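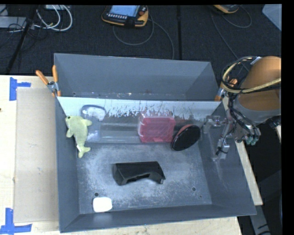 Figure 2. Bin-picking cell during a mixed-object trial. The divider is clamped where it meets the outer walls.

Print this page | E-mail this article

4. Operating Rules for the Bin Cell

4.1 Bin and divider

The rules in this section were written for the Malside cell and later adopted without change at Woreck. They apply to any trial in which the arm reaches below the rim of the bin.

The divider must be clamped at both ends before the arm is powered. We use spring clamps with orange grips (Figure 2), which are easy to see from the operator's side. Clamp positions are entered in the cell map as keep-out zones. If a clamp is moved, the map is updated before the next trial, even when the change looks small.

Scratches on the walls and floor of the bin are allowed. We do not polish or repaint the metal between trials, as a picking method that works only on a clean surface is of little use to us. Bent walls or raised edges are a different matter, and the bin is taken out of service until it has been checked. Debris is cleared at the end of each shift. Small bits in a compartment that is not being picked from do not stop a trial.

4.2 Object sets

Each set must include at least one soft object, one clear object, and one dark glossy object. In the set shown, these are a plush dolphin, a long clear plastic container, and a black disc. The three kinds cause different problems. Plush items change shape in the grip, and clear plastic often returns no usable depth. Glossy surfaces give bright spots that the segmentation step may read as separate items.

Objects are tipped in and left as they fall. The operator may not separate items that lean on the divider or rest close to a wall. A trial ends after 60 grasp attempts or when the compartment is empty. Two failed grasps in a row on the same object are logged as one event under the Tejada sheet.

4.3 People and pendants

A pendant must be within reach of the operator for the whole trial. It may be kept on the floor if its cable does not cross the walking path. Where two pendants are present, the operator confirms which one controls the active arm and says so aloud before enabling motion.

Hands stay out of the bin while the arm is enabled. This includes quick corrections, which accounted for most of the seven rule breaches recorded in the Skundell log. Hoses and cables on the wrist are inspected for rubbing at the start of each shift. Any loop that touches the rim at the lowest pick height is tied back and the check is repeated.

Contact: Sharada Kotian, Malside | Copyright Malside. All rights reserved. | Back to top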